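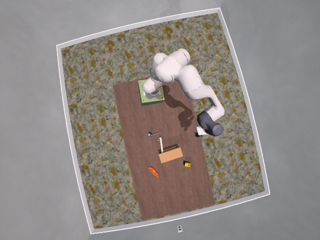 The Table Comes First

Anyone who visits Catarina Arruda at Stutimlow hoping to talk about clever software will spend the first hour talking about a table. It's a long wooden table with a white robot arm bolted near one end on a square green plate, and for now it lives entirely inside a computer, walled in on four sides with mossy-looking ground all around. (She chose the ground herself and is rather fond of it.) The real cell will be built at Davarlow in July, and she wants every quarrel settled before then!

Her fussing starts with the plate. Put it too far from the work and the arm has to stretch; put it too close and the elbow folds up in a way that makes her wince. She moved it 7 times before she was happy, and each move meant running the whole set of practice jobs again, all 668 of them, usually overnight, with the results waiting beside her coffee on Thursday morning.

Then there is the box. An open cardboard box seems like the simplest thing in the world, but its walls stand up, and fingers coming in low will catch them, so the height of the approach gets checked from every side of the table.

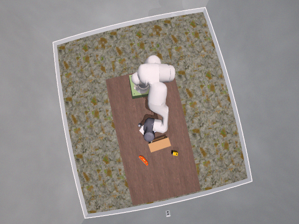
She keeps the small things close to the box, the orange one and the yellow one especially, and leaves the far end of the table bare. Crowding is good practice, she told me, as long as the arm can still reach everything without tying itself in a knot. After any change she slows the motion to 50 percent and simply watches, chin in hand, looking for a shoulder that swings wider than it should.

The upkeep surprised me more. A pretend robot has no grease to wipe off, yet Arruda goes through hers every week, comparing joint limits and the opening of the gripper against the maker's sheets, and she keeps 2 saved copies of the layout, named Moges and Prerach, so there is always an older one to go back to when a change goes sour.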